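How to get a wrinkled fitted sheet to lie flat

Quick one, writing this between loads. People keep asking and I keep typing the same answer.

First thing. Take it out of the dryer early. Slightly damp is what you want, not wet. If the buzzer went an hour ago and it's sat there in a ball, throw it back in with a wet washcloth, 10 minutes on medium. Good enough.

Shake it hard. Outside if you can. Two people is better, one at each end, snap it like you're mad at it.

Corners next. Find the tag — mine is always bottom right, yours might not be, check once and mark it with a laundry pen. Do opposite corners, not neighbors. Top left, bottom right, then the other two. Pull the elastic right under the mattress, a good hand's width. If it only just catches the edge it'll ride up by morning and your back to square one.

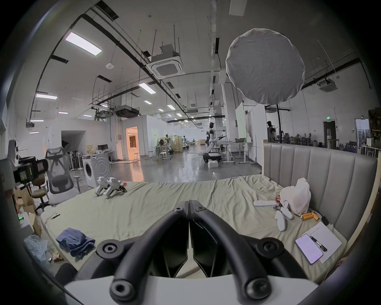

Prevcombe, 30th October

Pale sage green shows every crease, so if you're buying new and hate ironing get a pattern. Or just live with it. A tall upholstered headboard makes the top corners a pain too. Slide the bed out from the wall, 3 inches or so, do the corners, shove it back.

Now the spray. Plain water in a fine mist bottle. Tsegereda Abdella swears by a capful of fabric softener in hers, I find it leaves marks on darker cotton. Mist the worst bits, smooth from the middle out with flat hands, leave it alone till it drys. Don't put the comforter on yet!!

Still creased? Iron it on the bed. Low heat, thick towel underneath, keep the iron moving. Not on memory foam. Seriously, not on memory foam.

Check your mattress depth before blaming the sheet. Measure with the topper on. A sheet that's too deep bags in the middle whatever you do, and then you need straps. I have the Stikstead ones, four clips, they go under the corners. Fiddly the first time. Fine after that.

Storing the spare: fold in thirds, roll it, don't cram it at the bottom of the closet under the blankets.

Linen is a whole other thing, will do a seperate page for that in May.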